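Last updated: March
Print this page | E-mail this page

4.2 Comparison of gripper controllers in simulated household rooms

The second part of the study compared two ways of driving the grippers on the Grandton two-armed platform. The first, referred to here as the Prerau controller, sends a target opening to each gripper and leaves the low-level loop to reach it. The second, the Ismail controller, sets a closing force and stops the fingers when that force is met. Both were run with the same arms, the same joint limits and the same head camera, so that any difference in the results could be traced to the gripper command alone.

Trials were carried out in the Lallbridge set of simulated rooms. Each controller was given 300 attempts at picking up small items from the floor, spread evenly over 4 room types. Item positions were drawn afresh for every attempt, and the same draws were used for both controllers. An attempt was counted as a success if the item was lifted clear of the floor and held until the end of the time limit. Attempts in which the arm planner found no path were kept in the totals – removing them would have favoured whichever controller was tested on the easier starting positions.

The Prerau controller failed on 107 attempts and the Ismail controller on 70. Most of the gap came from thin, flat items. With a position target, the fingers often closed above the item and the controller reported a full grasp. With a force target, the lack of contact was noticed and the arm was allowed to try again. On taller items the two controllers gave similar results.

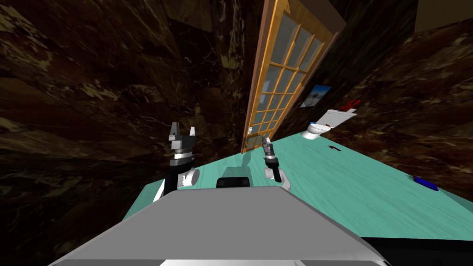
Figure 3. Head-camera view in a simulated bathroom.

The head camera was the only source of images in these trials, and its placement affected both controllers alike. The view is often steeply tilted, and the robot's own torso may take up a large part of it. In Figure 3 the torso fills the lower middle of the view, while the blue item towards the right lies flat on the floor and offers little height for the fingers to close on. The left gripper is open and the right one closed, so the state of each can be read directly from the image. This was used as a check on the finger positions reported by the controller – a disagreement between the two was logged as a sensing fault and reviewed by hand. No change was made to the camera mounting between the two sets of trials.

Print this page | E-mail this page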